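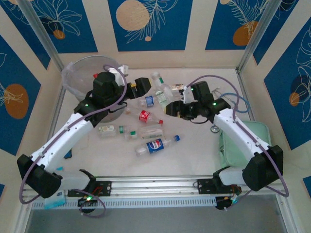

Plastic drink bottles on the sorting surface, with the pale green fabric bag on the right.

Bottle sorters wanted, Wednesday evenings

Kerby is looking for people to help with the sorting of empty drink bottles at our Stonalik room. We collect from the offices and sports clubs of the neighbourhood, and in February we received 1,085 bottles. It is more than our present team can manage, so we would like to welcome new colleagues.

What you will do

You will pick up bottles, check that they are empty, take off the caps and put everything in the correct bin. Cola, water and juice bottles come all mixed together, in many sizes and with labels of every colour. Caps are kept separately. At the end of the shift you wipe the surfaces and change the bin liners.

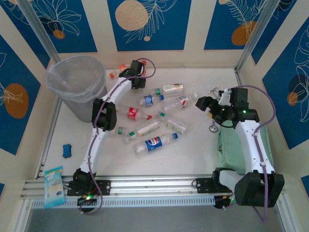
What we offer

The pay is $20 per hour, and a shift is from 4 pm until 7 pm. Gloves and an apron are provided. Tea and biscuits are in the kitchen, please help yourself. There is a bicycle rack behind the building and bus 19 stops at the corner.

Who can apply

No experience is necessary. You should be at least 18, be comfortable with standing for the whole shift and have a good eye for small differences of plastic. We are a friendly group with many mother tongues, and simple English is enough.

How to apply

Please write some lines about yourself to Radosław Kurek, or leave a note at the Kerby front desk. Kindly mention from which week you are available.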